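Desk reset, January edition

Quick one, coffee's getting cold. Finally doing the paper pile thing I keep threatening to do.

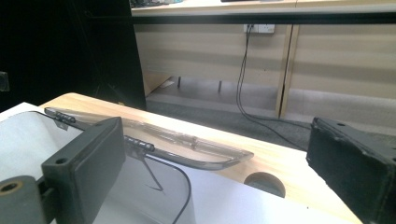
What went in the bin

Manuals for stuff I sold years ago. Takeout menus, so many. A Prilari warranty card for a kettle that died two apartments back. 14 birthday cards I kept (not binning those, different box).

What stayed

Tax stuff. Lease. The Meltbridge notebook with the recipes, even tho half the pages are stuck together. Shredder overheats after 6 minutes so this is taking forver. More tonight maybe, if I find the stapler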